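Anyone paid for the Skevotmont monthly plan? (two-arm bench kit)

Riltstead Makers Forum > Kit and Services > Reviews
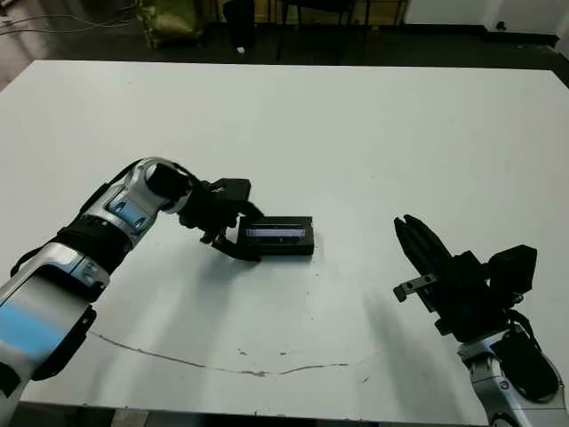
Post 1
bogale_bench

Picture is the Skevotmont pair on our table, left hand on a small black box. We have it on trial and I've been asked to say whether we should keep it. I'm leaning towards no, but I'd like to hear from people who have lived with one longer than we have.

The offer is £419 a month for the arms, hands, software and "remote skill support". That last bit is what bothers me. As far as I can make out, it means you send them recordings of a job and they send back something the arms can run. The brochure says it handles "everyday small goods". No list of goods, no sizes, no weights. I asked for one and was sent the brochure again.

Post 2
Hawi Mamo

We had the plan at Unda until December and stopped. The arms were fine. The hands were fine on boxes. Hard edges, flat sides, matt or a bit shiny, no great trouble. Give them a bag of screws or anything that sags and you were back to doing it by hand while £419 went out of the account.

Ask them how many jobs are included. We were told "unlimited", and then the small print had a queue. Our second job sat in it for most of a month.

Post 3
pliersandtea

Every sales demo I've ever been to uses a box. Box on a white table, nothing else near it. Let me see it pull one box out of a drawer full of them and I'll get my wallet out.

Post 4
Tsegereda Ayele

I'll disagree with both of you a bit. I've had mine for 252 days and it does one job, moving small cartons from a table to a tray, and it does it well enough that I've stopped watching. If you buy it expecting a pair of human hands you'll be cross. I bought it for one dull job.

Hawi, did you ever redo your recordings? My first batch was poor because I rushed them. The second went through with no fuss.

Post 5
Hawi Mamo

Twice. And that's my complaint, really. If I'm making the recordings, checking them and making them again, what is the support part of the fee for? Unda isn't a big place. I was the one staying late.

Post 6
Tsegereda Ayele

Fair. They should say up front how much of your own time goes in. I'd still rather that than pay someone to come out and program it.

Post 7
kettlewick

What does the second arm do? Looks to me as if the left one has hold of the box and the right one is just up in the air with its fingers open. You can rent a single arm for a lot less.

Post 8
bogale_bench

Yes, I asked about one arm. They don't offer the plan that way. You can buy a single arm outright but then there's no support at all, and spare fingers are £736 a set. I read that line three times.

Post 9
pliersandtea

£736 for fingers!

Post 10
Tsegereda Ayele

That's the full set and it does come with the tendons. I haven't needed one yet. It's a silly price all the same, I won't defend it.

Two arms do matter if you're opening things or passing from one hand to the other. For picking up and putting down, kettlewick is right, you're paying for a spare.

Post 11
Hawi Mamo

bogale, before the trial runs out, try it with your own stock and your own lighting, and write down every time somebody has to step in. I wish I had. When I tried to get money back they asked for a log and all I had was a bad mood.

Post 12
bogale_bench

Will do. We've got some 5 days left on it. I'll start with the cartons and then try the soft packs, which are most of what we send out anyway. If the soft packs go on the floor it's going back.

Has anyone had trouble returning it? The contract says "original packaging" and I have a horrible feeling part of that went in the recycling.

Post 13
Hawi Mamo

They took ours back in plain cartons with old blankets round the arms. Get the driver to sign for it.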